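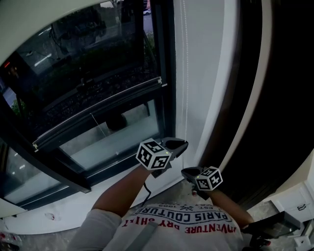 Am Fenster, gleich neben den weißen Jalousieschnüren.

Suche
Suchbegriff eingeben
Los

Ihr Lieben, ich muss euch was erzählen, und wer letzte Woche schon mit mir telefoniert hat, darf diesen Absatz gern überspringen: Reece Greenwood spielt im Februar das komplette zweite Nillach-Album! Von vorne bis hinten, in der richtigen Reihenfolge, mit allen Zwischenspielen und sogar mit dem langen Orgelstück am Ende der A-Seite, das die Band selbst auf der Bühne immer weggelassen hat. Ich habe die Ankündigung am Donnerstag gelesen und erst mal meinen Kaffee kalt werden lassen.

Für alle, die Nillach nicht mehr kennen (oder noch nicht, das soll es ja geben): Das war diese Band mit zwei Schlagzeugern und einer Sängerin, die fast nie lauter wurde als ein Gespräch am Küchentisch. »Raltska« heißt die Platte, und ich habe sie mir damals auf dem Flohmarkt gekauft, weil mir das Cover gefiel. Seitdem habe ich sie zweimal nachgekauft, einmal wegen eines Umzugs und einmal wegen eines Neffen mit Filzstift.

Greenwood macht das mit seiner festen Besetzung, dazu kommen ein kleiner Chor und zwei Bläser. Auf der Platte sind es mehr, aber ich bin da ganz entspannt. Wer seine letzte Tour gesehen hat, weiß, dass er aus wenig Leuten ziemlich viel Lärm holen kann - und dass er auch mal eine Minute lang gar nichts spielt, wenn ihm danach ist. Auf »Raltska« gibt es genau so eine Stelle, kurz vor dem Schluss von Seite zwei, und auf die freue ich mich am allermeisten.

Gespielt wird im Clegg, also in dem alten Saal mit dem knarrenden Balkon. 3000 Leute passen da nicht rein, auch wenn der Andrang das wohl hergeben würde. Oben auf dem Balkon gibt es 117 Sitzplätze, der Rest steht unten. Mein Tipp: links an der Wand bleiben, da klingt es besser und man kommt schneller an die Garderobe. Rechts steht man direkt vor den Boxen und hört den Bass vor allem in den Knien. Kann man mögen, ich bin dafür inzwischen zu alt.

Einlass ist um 19 Uhr, und eine Vorband gibt es auch: Gison, ein Duo mit Harmonium und Gitarre. Ich kannte bis vorgestern kein einziges Lied von ihnen und habe jetzt das ganze Wochenende nichts anderes gehört. Fangt mit der ersten EP an, die neue ist mir etwas zu glatt geraten, obwohl das letzte Stück darauf wirklich wunderschön ist. Kommt also bitte pünktlich und redet nicht die ganze Zeit durch, das Harmonium ist leise!

Noch kurz zu den Karten, weil schon drei von euch gefragt haben: Der normale Vorverkauf läuft, für uns Newsletter-Leute sind 100 Stück zurückgelegt. Schreibt mir einfach eine Antwort auf diese Mail, mit Namen und Anzahl, höchstens 2 pro Person. Abholen könnt ihr sie am Abend an der Kasse. Balkon oder unten bitte gleich dazuschreiben, nachträglich tauschen kann ich leider nichts mehr (beim letzten Mal saß ich bis Mitternacht über der Liste).

Und falls jemand von euch noch die alte Single mit der anderen Version von »Raltska« im Regal hat, der mit dem Kinderklavier: Ich suche die seit Jahren und würde einen sehr anständigen Preis zahlen oder was Schönes dagegen tauschen. Meldet euch, gern auch mit Kratzern.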